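From: Villads Hedegaard
To: Pestthorpe supporters list
Date: 2/12/26
Subject: Re: [pestthorpe] The Broster question, and the away bus

Evening all,

I said I would stay out of this thread until we had kept a clean sheet, but at the current rate that would mean writing from the grave, so I'm breaking my word. Two pictures first, then my answer to Pavithra. 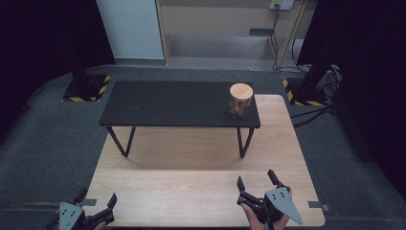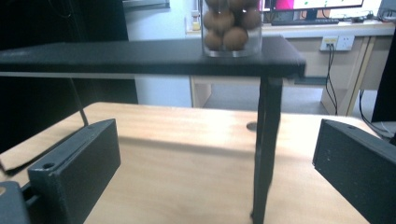
Now then. Pavithra wrote:

> I have watched every home game this season and I still can't tell you
> what Broster is for. He isn't a winger, he doesn't tackle, and when
> the ball comes to him he looks at it like a man who has been handed
> somebody else's baby. Meanwhile Yeshi's nephew scores twice for the
> reserves and gets a seat on the bench and a blanket.
>
> I know the manager says it's about "balance." The only thing balanced
> is our goal difference, and it's balanced on the edge of a cliff.
>
> Also, can somebody please tell me whether the bus to Briem is leaving
> from the station or from the Prisolley lot? The last two messages
> said different things and I am not standing in the rain again on the
> strength of a guess.
>
> Pavithra D'Souza

Taking the bus first, as it's the only part of this with a correct answer. It leaves from the Prisolley lot, by the ticket windows, at noon sharp. The message that said the station was mine, and I was looking at last year's. I'm sorry. I have been told by several of you in private what I can do with my apology, and Sille told me in public, in the supermarket, next to the yogurt.

On Broster. I am going to defend him, and I'd like it noted that I take no pleasure in it.

Watch him for ten minutes when we don't have the ball. I did this against Briem at home, mostly because watching the rest of us that afternoon was bad for my stomach. Every time their left back wanted to come forward, Broster was standing in the place he wanted to come forward into. He didn't do anything there. He just stood, like a filing cabinet someone had left in a hallway. And the left back turned around and passed it inside, over and over, until the whole Briem attack was going through one tired midfielder who had clearly been out the night before.

We lost, yes. We lost to a corner, and Broster was marking his man at the corner. The man who scored was being marked by our captain, who was having a conversation with the referee. I like our captain very much. I have his shirt. But if we're handing out blame by the yard I'd like the measuring done properly.

As for what he does with the ball, I have nothing. I've seen the thing Pavithra describes and the baby comparison is fair. Against the top side he received a pass on the halfway line, with nobody near him, and put it out for a throw-in behind himself. I would not have thought the angle was possible. Grímur, who taught geometry for most of his working life, says it is possible but he wouldn't set it as homework.

The nephew is a different matter and I think two things are getting mixed up. Yes, he should be playing. He's quick, he's brave, and he seems to enjoy it, something I had forgotten was allowed. But he's a striker. Putting him on the right where Broster plays would mean asking an eighteen-year-old to track back all afternoon in front of a defense that treats offside as a rumor. I'd put him up front, take off the big man after an hour, and leave Broster in the hallway where he is useful.

Yeshi Gudeta can correct me on this. She sees him train and I only see him under a blanket.

A few other items while I have your attention, or what's left of it.

The crowd for the last home game was announced as 431. I was there and it did not feel like 431, but I was sitting behind the pillar, so for all I know there were 400 of them on the other side of it having a lovely time. The club says we need 500 to cover a night game once the lights are on. I make that 69 people. If everyone on this list brought one brother-in-law we'd be there by March, and the brothers-in-law would have something to complain about at dinner besides us.

The song. I've heard the new version and I don't think "Pestthorpe" can be made to rhyme with anything, and I would ask whoever keeps trying to stop. The old one has no rhymes at all and has served us through two relegations.

The pies have gone up again. The gravy has not improved to match. I raised this with the man at the hatch, who said he'd pass it on, and then shut the hatch.

Sille Vestergaard is collecting names for the Briem trip and needs them two days before. Please write to her directly and not to the whole list. Last time all of us got to read about one member's knee, and whether it would stand up to the back seat, in four separate messages. (It did. I sat next to it.)

And somebody asked about the old terrace and whether it really held 2,000 for the cup game. My father always said so. He also said he once nutmegged a county cricketer on the beach, so treat the number with care. The photo in the clubhouse shows a lot of hats, and that's as far as I'm willing to go.

My prediction for Briem away is a 1-1 draw, with Broster to touch the ball eleven times and be our second-best player. Pavithra, if I'm wrong I'll buy the pies, gravy included. If I'm right I want it in writing, to the list, with the word "filing cabinet" in it somewhere.

Prisolley lot. Noon. By the ticket windows. I've checked this year's.

Villads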